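Las normas de la casa (versión larga, porque me las habéis pedido)

3 de abril de 2022

Llevo semanas prometiendo esta entrada y al final me pongo con ella con el café ya frío y dos lavadoras pendientes. Quienes leéis el blog desde hace tiempo sabéis que trabajo en Mivinau recogiendo demostraciones de manipulación: personas que hacen tareas con pinzas de mano para que luego aprenda de ellas un brazo. Y quienes leéis los comentarios sabéis que hay una discusión eterna sobre si hacen falta normas escritas para esto. Yo era de los del no. Me parecía burocracia, un papel más pegado en la pared al lado del calendario. Pues he cambiado de opinión, y la culpa la tiene agosto.

En agosto entregamos a Meraveo, nuestro cliente de entonces, una tanda de 1266 demostraciones. Estábamos orgullosísimos. Nos devolvieron 64 con una nota muy educada que decía, en resumen, que cada operador entendía por «terminado» una cosa distinta. Uno soltaba el objeto y cortaba, otro lo soltaba, retiraba las pinzas y esperaba un poco, otro (yo, lo confieso) se quedaba recolocando la pieza porque me había quedado torcida y me daba rabia. Ninguno lo hacía mal, pero juntos éramos un desastre.

Así que nos sentamos Seidu Appiah, Iddrisu Ankrah y yo, con una libreta y muchas galletas, y escribimos el documento que en el equipo llamamos Rernent. No me preguntéis por el nombre, salió de un error de teclado de Seidu y ya no hubo manera de quitárselo. La primera versión tenía 21 puntos. Demasiados! La gente leía los cinco primeros y firmaba. Ahora es una hoja por las dos caras y os cuento lo que yo salvaría si se incendiara la oficina.

Lo primero es el principio y el final. Toda toma empieza con las pinzas abiertas y quietas, fuera del objeto, y termina igual. Parece una tontería hasta que tienes que recortar a mano el arranque de una toma en la que alguien ya venía agarrando algo desde antes. Iddrisu lo dice mucho en las formaciones: abre, para, empieza. Se lo he oído tantas veces que el otro día me sorprendí haciéndolo con las pinzas de la ensalada.

Luego está el tema de los fallos, que es donde más nos peleamos. Si se te cae algo, qué haces? Nuestra norma dice que se sigue, se recupera el objeto con las propias pinzas y se marca la toma como «con recuperación». Lo que está prohibidísimo es meter la mano para arreglarlo. Si metes la mano, la toma se descarta y ya está, sin dramas y sin que haya que escribir un informe. Costó que la gente se lo creyera, lo de sin dramas. Al principio escondían los descartes como si fueran a bajarles la nota, y teníamos unos porcentajes de éxito preciosos y totalmente falsos.

La velocidad también está en la hoja. No ponemos un número, ponemos «como si se lo enseñaras a alguien que está sentado enfrente». Seidu quería un límite en centímetros por segundo y yo le dije que muy bien, que viniera él a medirlo. Seguimos sin ponernos de acuerdo. En la próxima revisión volverá a sacar el tema, lo veo venir.

Después viene el desgaste del material, que para mí es el punto más descuidado en todos los sitios donde he trabajado. Una almohadilla gastada no agarra como una nueva, y si la cambias a mitad de tanda sin apuntarlo, tienes dos tandas distintas metidas en la misma carpeta. Nosotros apuntamos el estado de cada par al abrir la sesión y otra vez al cerrarla, y el cambio se hace entre tandas. El proveedor anterior, Moldovan, nos vendía las almohadillas en cajas grandes y nos decía que aguantaban 2000 agarres. Puede ser, según qué agarres. Con esponjas, seguro. Con llaves y cremalleras, ya te digo yo que no.

También hay un apartado sobre las manos de quien opera: sin anillos, mangas recogidas y los dedos siempre detrás de las mordazas. Nadie discute este punto y aun así es el que más veces corregimos, qué le vamos a hacer. Y uno sobre la superficie de trabajo, que tiene que quedar igual entre tomas salvo que el plan diga lo contrario. Aquí pecamos todos. Dejas el bolígrafo un momento, se queda el bolígrafo, y aparece en toda la tarde.

Me preguntaba una lectora si estas normas sirven para un taller pequeño, de dos personas y una mesa. Yo diría que más todavía. Cuando sois dos, todo se acuerda de palabra, y lo de palabra dura lo que tarda uno en irse de vacaciones. Empezad por media página: cómo empieza una toma, cómo acaba, qué se descarta. Lo demás ya irá saliendo cuando os enfadéis.

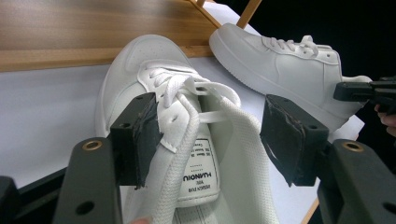

El apartado más reciente de la hoja es el de los objetos blandos, y es el que me tiene más entretenida estas semanas. Un bloque rígido se agarra y punto, pero todo lo que lleva cordones, correas o tela suelta pide que decidamos antes de empezar qué parte se toca y cuál se deja en paz. Con una zapatilla como la blanca, que tiene los cordones flojos por arriba y una tira ancha de punto cruzándole el costado, la pinza derecha puede acabar cerrando sobre la tira, y entonces hay que saber si eso cuenta como agarre bueno. Nuestra regla provisional es que vale si el plan de la tarea no lo excluye, y que se anota. Y las almohadillas con el borde deshilachado se apuntan también, por lo que os contaba antes. Iddrisu quiere que los cordones tengan su propia línea en la ficha y creo que esta vez le voy a dar la razón. Si alguien tiene ya algo escrito sobre esto, que me lo deje en los comentarios, por favor, que los leo todos aunque tarde en contestar.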